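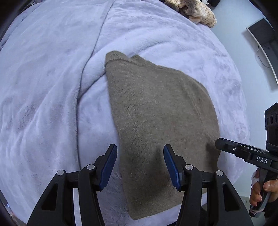

# Folding Knits on a Bed: My Project Report

**Course:** Household Textiles and Care
**Instructor:** Verna Schumacher

## How I got into this

I own too many sweaters and I do my laundry folding on my bed. Both of those were true long before this class, and when Ms. Schumacher asked us to pick a household chore and study it properly, I wanted something I'd be doing anyway. I live in Stunen Hall, where the desk is covered in my roommate's plants and the floor is, well, a dorm floor. So the bed is the folding table. It has a light lavender fleece blanket on it that is wonderful to nap under, and I had a suspicion it was making my folding worse.

My question ended up being pretty simple: does the surface you fold on change how long it takes to fold a sweater, and does it change how good the fold looks a week later in the drawer? I also wanted to compare two ways of folding, but the surface part is what I got really into (my roommate can confirm, I talked about fleece at dinner).

## What I used

The clothes were all mine except for a few borrowed pullovers. I ended up leaning on the olive knit more than anything else. It's a plain khaki-ish thing with a matte, slightly fuzzy surface, and it behaves like most sweaters do, meaning it sags wherever you aren't holding it. I got a couple more from the secondhand rack at Sharifi, the thrift store near the bus stop, to have something thinner and something really chunky.

For surfaces I had:

- the bed with the fleece blanket on it
- the same bed with the blanket pulled off, so just a tight cotton sheet
- the long table in the Stunen laundry room

The folded sweaters went into my Urkusar, the under-bed drawer everybody on my hall seems to own. It's shallow, so a sloppy fold catches on the frame when you push it shut. I decided that would be one of my tests.

## The two folds

The first is what I call the store fold. Sweater face down, sleeves crossed over the back, sides in, then bottom up to the collar. My mom does it this way and so does every shop I've been in.

The second is the Grotum fold, from a handout we got in class. You lay the sweater face up, fold it in half lengthwise so the sleeves land on each other, bring both sleeves down along the body, and then fold up in thirds. It makes a narrower packet. You can stand it on its edge in a drawer if the knit is thick enough, which the olive one is and my thin gray cardigan absolutely is not.

## How I did it

I folded over seven weeks, mostly in the evening after the dryers freed up. Each time I started with the sweater dropped in a heap, started the timer on my phone, and stopped it when my hands came off the finished fold. Then I wrote the time in a notebook along with the surface, which fold I did, and a neatness grade from 1 to 5. By the end I had 247 timed folds in there. I threw out 67 of them from the beginning, when I was still learning the Grotum fold and was basically timing myself being confused. Ms. Schumacher said to keep the raw pages and explain the cut, so they're in the back of the notebook with a line through them.

The neatness grade was the part I worried about, because I was grading my own work. I wrote down what the numbers meant before I started so I couldn't drift too much:

- **5:** edges line up, hem straight, nothing sticking out
- **3:** fine for a drawer, you'd redo it for a guest
- **1:** a ball with ambitions

I didn't really use 1 after the first week. OK, twice.

## What happened on the fleece

The fleece was the slowest surface with both folds, and I think I can say why. Fleece grabs. It has that brushed nap, and a fuzzy knit sitting on it doesn't want to slide anywhere. When I pulled one side of the sweater to straighten it, the blanket came along too, and then I had a ridge under the sweater that hadn't been there a second ago. So I'd lift everything up, swipe the blanket flat with my forearm, lay the sweater down again, and start over. All that swiping is in my times.

The other trouble is that a blanket on a bed isn't flat to begin with. Mine likes to rise up in a big soft mound, and it'll sit in creases where it bunches or folds over itself. A sweater takes the shape of whatever it's on. If the left half is lying down in a dip and the right half is on a hump, you can line up the edges perfectly and still get a twisted fold once you pick it up. That surprised me! I'd give it a 4 on the bed, carry it to the drawer, and it would be a 3 by the time I got there.

I'll say one nice thing for the fleece, though. It holds still. With the Grotum fold, there's a moment where both sleeves are stacked and you need to let go of them to grab the hem, and on the laundry room table the thin cardigan's sleeves slid right off. On fleece they stayed put. So for slippery knits it was slow and still kind of helpful.

## What happened on the sheet and the table

With the blanket off, things got much faster. The mattress still gives a little when you lean on it, but the cotton lets a sweater slide, and you can do the last straightening with a flat hand.

The table was the fastest and neatest by a good margin. I gave a 4 or a 5 to 80 percent of the folds I did there. I also felt better afterward, which I hadn't planned to measure and didn't, but leaning over a bed is rough on the lower back when you have a full load to get through. The table is the right height for me and the bed is not.

The catch with the table is the trip. Sweaters I folded downstairs had to ride up to my room in a basket, and anything at the bottom got squashed. A couple of really nice ones were sad by the time they reached the drawer.

## Which fold won?

In the Urkusar drawer, the Grotum fold did better with thick knits and the store fold did better with thin ones. The thick ones stood up in a row and I could see every sweater from the top without digging. The thin ones slumped over and unrolled a bit each time I opened the drawer. I went back to laying those flat in a stack.

The collar made more difference than I expected. If the neck is rolled or doubled over when you start, it stays that way, and a week later there's a line pressed into it. I got in the habit of smoothing that end first, before doing anything with the sleeves. I'd add that step to the class handout if I got a vote.

## Things I'd change

I'd ask somebody else to grade the neatness. I tried to be fair, but by the fifth week I had a favorite surface and I probably graded like it.

I'd also try the blanket the other way up. The underside of mine feels a little smoother, and I only thought of it during the write-up, when it was too late to add a whole new surface. And I never tried a big towel or a piece of poster board on top of the fleece, which Ms. Schumacher suggested at our second check-in and I wrote down and then forgot about until I found the note.

My times also got faster over the seven weeks just from practice. I switched surfaces around from night to night to even that out, but I didn't do it on a strict schedule. I did whatever surface was free, and on weeknights the laundry room table often wasn't.

## What I do now

The blanket comes off before I dump the basket out. It takes a second, it goes on the chair, and then I fold on the sheet. Thick sweaters get the Grotum fold and stand in the front of the drawer, thin ones lie flat at the back. The olive one is in front on the left, and my roommate has started borrowing it, so I may need to move it.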